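This site uses cookies to remember your list settings. By carrying on you agree to this. [Accept] [Manage]

Re: [hoops-fans] Karura away, who's going?

> Does anyone know if the coach is still running for the second leg? And
> can someone explain how we lost by 2 at home to a side that shot that
> badly from the line? I had to leave at half time.

Coach is on, yes, leaving the leisure centre car park at half eight. I've put my name down and there were still seats when I did.

As for the home leg, oh dear, where to start. We were fine until the third quarter, then Adum picked up his fourth foul and had to sit, and Karura just went inside every single time. We got it back level with a minute left (lovely corner three from Peder, his best game since April I reckon) and then threw the inbound pass straight to them. Lay-up, hooter, home.

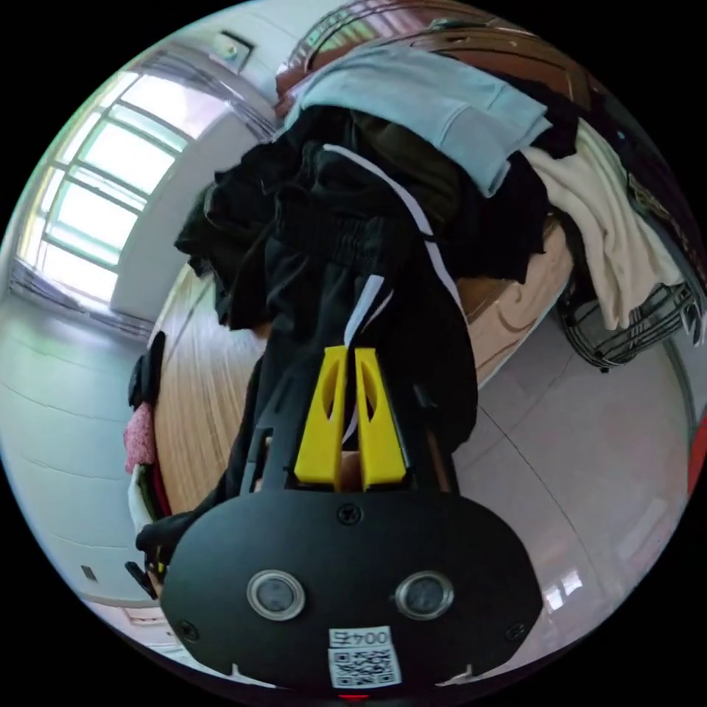

Dark clothes in a pile

Crowd was given out as 521, which is our best this season, and they made a proper racket too. Their hall holds 2,000 so it'll feel a bit different!

I still fancy us. It's aggregate, so we only need to win by three, and Mạch should be back from his ankle. He's played 166 games for the club and I can't remember him having a bad one over there. If we keep the fouls down in the first half we've got a real chance.

Bring cash for the food stall, their card machine was broken last year.

See some of you on the coach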